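Preguntas frecuentes sobre las normas de uso del simulador
Laboratorio de manipulación Clonness
Última revisión: viernes 23 de diciembre

Las respuestas de esta página las preparamos Shengli Cheng y Haoran Xie. Si su duda no aparece, escriba al encargado de su grupo antes de lanzar la sesión.

¿Quién debe seguir estas normas?
Toda persona que graba episodios en el entorno simulado de cocina, también los estudiantes de visita y los colegas de la sede de Desdale. Para el brazo real existe otro documento, que se firma aparte.

¿Necesito una formación previa?
Sí. Son 8 horas, repartidas en dos tardes. La próxima convocatoria es en febrero. Quien ya hizo el curso en Desdale solamente debe pasar la parte práctica.

¿Por qué hay límite de velocidad, si en el simulador no se rompe nada?
Los episodios sirven después para entrenar políticas que se ejecutan en el brazo real. Un movimiento brusco aprendido en simulación vuelve a aparecer en el laboratorio, donde sí hay personas cerca. Por este motivo pedimos los mismos límites en los dos sitios.

¿Qué hago cuando la pinza choca con un mueble?
Un roce leve se anota y se continúa. Si la pinza atraviesa una superficie o el mueble se desplaza sin que la tarea lo pida, detenga el episodio y márquelo como inválido. No lo borre, por favor. Los episodios inválidos los revisa Haoran Xie y con ellos corregimos las geometrías de colisión.

¿Cuántos episodios puedo grabar en una sesión?
El máximo es 42 por operador. Para un lote completo de 400 hay que repartir el trabajo entre varias personas y dejar escrito quién hizo cada parte.

¿Cómo debe empezar un episodio?
Con la pinza abierta y vacía, sin contacto con ningún mueble. Compruébelo en la vista de la muñeca, donde los dos dedos tienen que verse enteros hasta la punta.

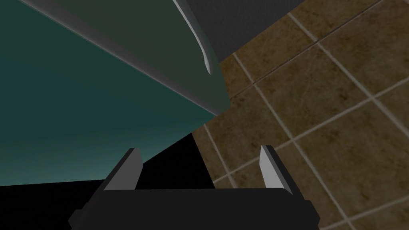 Después de esta comprobación, espere un segundo sin mover el mando y empiece la grabación. Si la postura inicial no es la correcta, reinicie el entorno; no la corrija a mano, porque el registro guarda también esta corrección.

¿Puedo cambiar los colores o las texturas de la cocina?
Solamente con el menú de variaciones de Arley, nuestro gestor de entornos. Los cambios hechos directamente en los archivos no quedan registrados y el lote no se acepta.

¿Dónde comunico un error de las normas?
En el formulario interno, con el código 3017 en el asunto. Contesta normalmente Shengli Cheng. Las propuestas de cambio se leen en la reunión del mes siguiente, y hasta entonces vale el texto publicado.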